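Ticket: cups tipping over on the craft room table
Opened by: Vaughan Hapeta
Site: Curkdale
Status: open, waiting on parts

Hi all, me again. I'm putting this in as a proper ticket so I quit sending it in bits and pieces. The paper cups at the long table keep going over. We use them for sorting small stuff before it goes in the bins, and I spent 30 minutes this morning picking beads out of the floor vent (they do roll, don't they!).

What I tried first: I blamed the table. The Zeltik folding one has always had a lean to it, so I screwed the feet out until the level was happy both ways. Cups still went over. Then I swapped in the sturdier paper cups from Trodell, the case of 600 we got in September, and those are nicer to handle but they tip the same as the old ones.

Update, 10 am. Put a rubber drawer liner under the cups. Better! An empty cup stays where you set it now, and it takes a real knock to send one flying. The trouble is the liner curls up at the corners, and a cup parked on a curl is worse off than before. I've taped the corners down with masking tape — ugly, but it's holding.

Update, after lunch. I'm pretty sure the main thing is stuff left lying on the tabletop. A cup gets put down in a hurry, it lands on whatever was there already, and then it's leaning before anything has gone into it. I went through the table with Radulović's old checklist (clear, wipe, set out, fill) and we'd been skipping the clear part for weeks. My fault as much as anyone's.
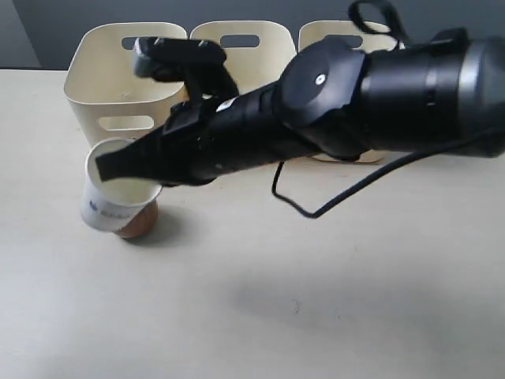 Does putting some weight in the bottom of a paper cup help?
A couple of flat washers or a spoonful of dry rice will steady it on a level surface, but the cup still has to sit flat on its base.

So for now I'm asking everyone to clear the table before cups go out, and please keep the plastic bins along the back where they are, I like having them in reach. I've ordered 2 shallow trays with a raised lip to stand the cups in. If the trays don't fit next to the bins I'll cut the liner down and try it the other way round.

Leaving this open until the trays get here. Also, the tape is mine, please put it back in the drawer — Vaughan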